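Brumeo soft cubes are plain coloured blocks for counting, stacking, sorting and games on a table top. They are sold by Heltimton by the bag or by the carton.
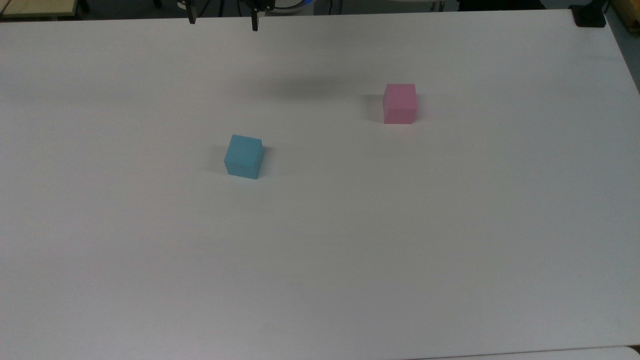
Brumeo cubes come in pastel and mid shades, and you can mix them in one order at no extra cost. The corners are slightly rounded, so they are kinder on fingers and furniture than a hard block. Light blue and pale pink are the two we send out most, and on a white table they are easy to tell apart at a glance. If your tables are a strong colour, ask for a swatch strip first. The surface has a fine, slightly porous texture, so it will mark if you write on it with felt pen — use a sticker if you need numbers or letters on the faces.

## Ordering

| Item | Code | Supplied as |
|---|---|---|
| Single colour | BR 227 | Bag |
| Two colours, mixed | BR 619 | Bag |
| School carton | BR 1736 | 200 cubes, up to four colours |

Shades can vary a little from one batch to the next. If you are topping up an older set and the match matters, send us one of your cubes with the order and we will pick the nearest we have. We can't hold stock back from a batch.

## On the table

The cubes are light and will slide if the table is knocked. On a smooth top they are best used singly or in low stacks. For taller building, put down the Ospina mat, sold separately, which gives a bit more grip and rolls up for storage. 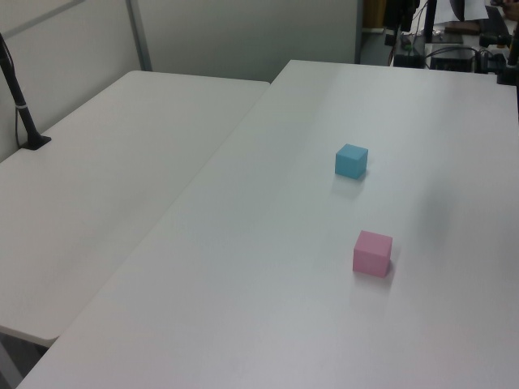

Where two tables are pushed together, lay the mat across the join or keep the work to one side of it. The large mat covers most double desks. It can be trimmed with ordinary scissors, but we can't take back a mat once it has been cut.

## Cleaning and storage

- Wipe with a damp cloth and a drop of washing-up liquid.
- Leave to dry in the open before bagging.
- Do not use bleach, solvent sprays or a tumble dryer.
- Keep out of direct sun. The paler shades fade first.
- Do not store under anything heavy. A squashed cube may not come back to shape.

Not suitable for children who still put things in their mouths, as pieces can be bitten off.

The Bivulness storage tub takes a full school carton with the lid on. The smaller tub has been out of stock and is due back in April.

Page updated November 2024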